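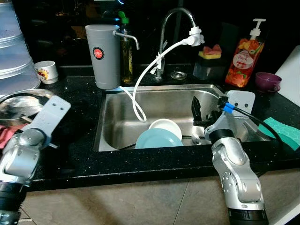
Visit Report: Lurkora Two-Arm Kitchen Unit, Brornanley Demonstration Site

Prepared for the Equipment Review Group, Van Acker Residential Services
Date of visit: Feb 26, 2023

Purpose of the visit

Van Acker Residential Services operates shared kitchens in 13 supported living buildings. In October the Equipment Review Group asked for a first-hand assessment of the Lurkora unit, a two-arm dishwashing and tidying system offered on a monthly service contract. Three members of the group traveled to the supplier's site in Brornanley and were received by Rianne Verschueren, who manages customer trials there.

The demonstration kitchen

The supplier has fitted out its demonstration rooms as ordinary homes. The sink station has a stainless steel basin in a black speckled countertop, with a gooseneck faucet and a water filter next to it. A white hose runs from the filter attachment on the spout down into the basin. Dish soap, a sponge, oil and a pan are kept on the counter as they would be in our own buildings. The group considered this a fair setting, as most of our kitchens are no tidier.

Ms. Verschueren explained that the hose had been left in place on purpose. Early customers reported that flexible items near the faucet were the most common cause of a stopped task, and the company now trains the unit with such items present.

The work at the sink

The task set for the unit was to clear the basin of a blue plate, a white plate and a small metal spoon. The two arms work from the front of the sink, above the cabinet doors, and each carries a light gray plate at the gripper, marked with two small dark screw holes. The supplier stated that a worn finger can be changed by building staff with a hand tool in a few minutes. We were shown the change once and found it simple enough.

Plates were handled with confidence. The spoon took longer, and on one attempt the unit paused and asked for help through its tablet. The group would have liked to see glasses and sharp knives, but neither is covered by the current service and the supplier declined to include them.

Cables were the main point of discussion. On the right arm a black cable leaves a blue connector at the gripper and curves away to the side, and more cable lies across the counter on the left, over the pan. The group asked whether a sealed cover was available for wet areas. A sleeve is offered as an option under the name Grilterby – it was not fitted on the day, and we were not able to examine one.

Service terms

The basic contract is priced at 714 dollars per month for each kitchen and includes remote support, replacement fingers and one site visit per quarter. The Grilterby sleeve adds 64 dollars per month. Setup is charged separately. Damage to crockery is excluded, which the group regards as a weakness in the offer.

The supplier's log for the demonstration unit listed 233 completed sink tasks. It did not record how many had needed human help, and we have requested that figure in writing.

Recommendations

The group recommends a trial in one building, subject to the sleeve being fitted from the first day and to written cleaning instructions for the gripper parts. Residents should be consulted before a building is chosen. Staff at the trial site will also need a clear rule on who may stand at the sink while the arms are powered – the supplier's guidance on this point was brief.

A copy of the draft contract is held at the Van Acker main office and may be read there on request.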